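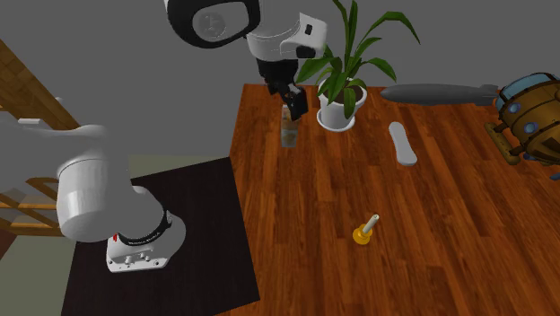
# December 17, 2018

Cold morning, no wind at all, and the harbour water flat like oil. I went down before it was light to see the landing of the Tasico. She was expected on Saturday and came only in the night, so the fish had been two days longer on ice than planned. I do not think this made the buyers happy.

I must write down the figures while I still have them in my head. The skipper declared 156 boxes of hake and 14 of mixed fish. My colleague at the scale and I weighed every one. The number of boxes agreed with the paper, but the paper had no word in it about size. In one stack near the bottom there were many hake under the legal length. They were not hidden very well. On top, two layers of beautiful fish, and then the small ones under them. I have seen this before, in April, with another boat, and at that time it was called a mistake in sorting. Perhaps it was.

I measured until my fingers did not want to close any more. The measuring board from the office has a crack at the zero end, and I always fear that somebody will use this against us one day. I have asked for a new one two times. Today I took a picture of the board beside my own steel ruler, so that it is in the record that they agree.

The skipper was polite. He offered me coffee, and I said no, as I must, and then I was sorry for it the whole morning, as it smelled very good. He said that the mesh of the net is legal and that I can come and look. I did look. I put the gauge through twenty times along the cod end, as the rule says, and it passed, not by much. So the net is in order and the fish are not. He said that small hake are everywhere this winter and that a man cannot send them back to life. This is true. It is also true that the boat was on the edge of the closed ground for a long part of Thursday night, going very slowly, and that the position signal was missing for some hours. He says a fault of the power supply. The technician from Prelar will look at the unit tomorrow and say if it can be so.

I wrote the report in the small office behind the auction hall. The heater there makes a noise like a kettle but gives little heat. I had to write the page about the closed ground again, for I had written "fished" where I should write "was present at fishing speed". It is a small difference in a sentence and a very large one for the person who must pay. When I first came to this country I thought such words were only politeness. Now I am careful with them, maybe more careful than the people who were born with the language.

Lunch was bread and an apple in the car. I listened to the radio with half an ear. They spoke about a long-liner, the Ofori, which is held in port at Tudska with 217 tonnes of toothfish on board and no papers that anybody believes. She had another name painted under the present one. The man on the radio was excited and spoke of pirates. I thought about the crew instead, who will sit on that ship over the holidays, probably without wages, while the owner is a letter box somewhere. In my work I never meet the owner of anything. I meet tired men in wet boots.

And still I was a little jealous of the inspectors there. Such a case has a shape. Mine has a stack of small hake and a power supply.

In the afternoon there was the meeting about the new quota for next year. It was supposed to take one hour. The inshore fishermen sat on the left side and the trawler people on the right, as always, and the tea was in the middle. The trawler side wants that the small boats also carry the position units. The small boats say that a unit costs 800 euros, and then every month the signal must be paid too, and for a man with a six-metre boat and forty pots this is a good part of his winter. I think they are both right, but I was not there to think. I was there to explain the form, and I explained the form. Three people had brought last year's one.

One older fisherman waited for me afterwards at the door. He wanted to know if it is true that somebody has been reported this morning. I said I cannot talk about it. He nodded and said, "Good," and went out. I have turned this word around in my head all the evening and I still do not know if it was meant for me, or for the report, or only to finish the talk.

Home at half past six. My coat smells so much that I have hung it on the balcony – the neighbours will forgive me, it is winter and their windows are closed. I made soup with leeks and the last of the potatoes. I did not want fish.

For tomorrow:

- telephone to Prelar before nine, ask for the answer in writing
- send the length tables, with the photo of the board
- ask again for a new board
- give back the key of the cold store, it is still in my trousers
- buy gloves, the thin ones which go under the rubber ones

I should also write to my sister, who asks every week if I am coming for the holidays. The duty list is not out yet. I think I will have the second day free but not the first. If the weather stays like this, all the boats will be out until the last evening and they will all come in together, and then somebody has to stand at the scale.

It is ten now. My hands are still a bit stiff from the ice, and the writing in this book is ugly today.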